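Judia Hand-Held Grippers: Pad Wear and Dropped Objects FAQ

Last updated Sep 19, 2025

This page covers the pad fault on the Judia hand-held grippers used at the Woreck recording stations. It applies to pads from the February batch and to any pad that has gone more than 30 hours of use without being checked.

What is the fault?

The friction pad on the inside face of each finger breaks down. Fibers come loose at the edges, dust packs into the surface, and the pad loses grip. Light objects with smooth handles start to slide when the fingers close on them. Spatulas and ladles are the worst, because they are long and the weight hangs away from the grip point.

How was it found?

By looking at failed recordings. On the utensil stand task, the operator takes a spatula off a hook, or hangs it on one. We went through 100 recordings from one station and the spatula turned or slid in the fingers in 57 of them. At first we blamed the finger alignment and spent several days on that. The alignment was fine. Swapping the pads fixed it.

How do I know if my pads are bad?

Open the fingers all the way and look at the pads under good light. Check the corners first, where the pad meets the block. Frayed edges, loose strands, and gray or whitish dust that doesn't wipe off all count as wear.
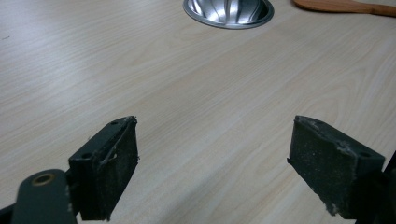

Then do the pull test. Close the fingers on the flat part of a spatula handle and pull on it with your free hand, gently, in line with the handle. If it slides before you feel real resistance, change the pads on both fingers. Do not change only one. A new pad facing an old one makes the object twist toward the old side, and this is harder to spot in the recordings than a plain drop.

Can I clean the pads and keep using them?

Once, if the edges are still sound. Use a dry brush, then a lint-free cloth with a little isopropyl alcohol, and let it dry fully. If the edges are frayed, cleaning pulls out more fiber and you are worse off. Do not use tape to hold down a loose edge. It creeps under load and leaves glue on the objects.

Is this a safety problem?

Mostly it's a data problem, but there are two things to watch. Operators who feel an object slipping tend to squeeze harder and hold the squeeze, and we have had reports of sore hands after long sessions. They also reach out with a finger to steady the object, which puts skin next to the linkage. The linkage can pinch. If something slips, let it fall. The tabletop props are chosen so that they can be dropped.

Does the fault affect one hand more than the other?

At our stations the dominant hand wears faster on most tasks. The utensil stand task can be done with either gripper, but people settle into using the same one every time. Please alternate when the task sheet allows it, and keep both grippers over the table between attempts so the tracking isn't lost.
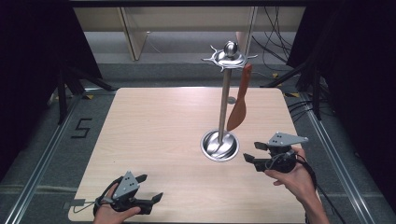 Cable drag is a separate issue that can look like pad slip. If the cable catches on the table edge or on your arm, it tugs the gripper at the moment of release and the object swings. Check that the cable has slack before you write up a pad fault.

What should I do with recordings made on worn pads?

Mark them "pad suspect" in Skastura and leave them where they are. Do not delete them. Someone will review each one, and a recording where the object clearly stayed put will be kept.

Where do replacement pads come from?

Papadakis supplies them, in packs of 2. The newer pads have a sealed edge. Do not mix them with February stock. If your drawer has loose pads with no pack label, throw them out.

How do I fit new pads?

Disconnect the gripper. Peel the old pad from the top corner down, and scrape off what's left with a plastic scraper (a metal one gouges the block). Wipe the face, press the new pad on, and clamp the fingers shut on a folded cloth overnight. Run the pull test again before recording.

Do I need to recalibrate afterward?

Yes. The new pad is thicker than a worn one, so the closed position changes. Run the open/close calibration only. The full station calibration isn't needed.

Comments (4)

benchrat
Pull test caught two bad pads on our left gripper that looked fine to me. Might be worth putting it before the visual check.

k_station4
Does overnight really mean overnight? We did four hours and one corner lifted the next day.

pagekeeper
@k_station4 Yes, overnight. Four hours is too short for the adhesive.

mellowtorque
Same slipping with the whisk, but only when the cable was hooked on the chair. Changed the pads for nothing.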